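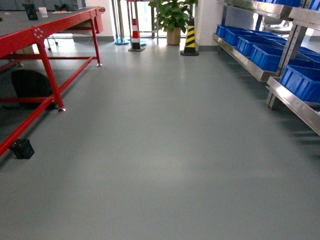 Our aisle between the red bench and the bin rack, looking toward the window end

Thread: What changed for you when the bins started moving by themselves?

lucero_ayala
Kitting lead at Mondel, small shop. We put together parts kits for Uvcombe, and since December a mobile robot does the fetching. You tap the part on the screen, it brings the bin to the bench, it takes it back when you're done. I used to walk that aisle all day long. Now I stay put and build, and I love it! My feet don't hurt when I get home, and I finally have time to show the new people how to crimp properly (we had a lot of bad crimps last year, don't ask).

Anybody else gone through this? Curious how your days look now.

M.Hollis
Glad your feet are happy. Mine got stiff. Same kind of setup here, and after a couple of months of standing in one place my back was worse than when I did the walking. Management counted the steps they saved and never asked about the standing. Also our break chats used to happen at the rack. That's gone.

lucero_ayala
OK, that's fair, and I did notice the chat thing. We swap stations every 2 hours so people get to move. Did they give you mats?

M.Hollis
Mats came in spring. They help some. The swapping we don't have. Might bring that up.

kaiwen_y
I do maintenance for the ones at Lurkeo, so I'm biased, I think they're great fun to work on! Biggest change for us was the floor. Before, if a pallet got left out somebody walked around it. Now everyone has to keep the lane open or the robot sits and waits and the whole bench sits and waits with it. We went from a messy floor to a really tidy one in a few weeks.
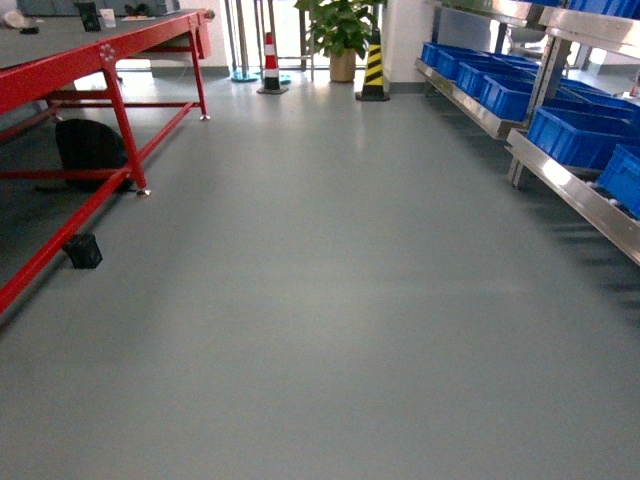 How wide do you keep yours, Lucero? We tried to get by with a narrow lane at first and people hated it, you'd be squeezed up against the bench every time it came by.

lucero_ayala
Wide enough that I can stand at the bench and not think about it. We had a tape line at first but everyone put stuff on the tape, so now the rule is simply nothing on the floor between bench and rack. Sloped shelves too, so the bins come forward when one gets pulled.

Lihua Yen
Question from someone whose shop starts next month. What happened to the people who did the picking? That's the job I have now and I'm getting different answers depending on who I ask.

lucero_ayala
Here everybody stayed. Two pickers moved to the bench and one took over loading the bins and fixing stock counts, and she got a raise out of it. Ask for the training in writing before the start date, and ask who gets called when it stops in the middle of a shift. You want that to be you!

M.Hollis
Not how it went here. We were 4 on picking and now there's one. No layoffs, they just didn't replace people who left. So I'd get it in writing too, Li-hua, and the hours along with it.

kaiwen_y
Second both of those. And if they offer you a day with the install crew, take it. Best operators we have all came from picking, they know which parts look alike and which bins get mixed up.

Lihua Yen
Thank you, this is more than I've gotten from my supervisor. Asking about the install day tomorrow morning.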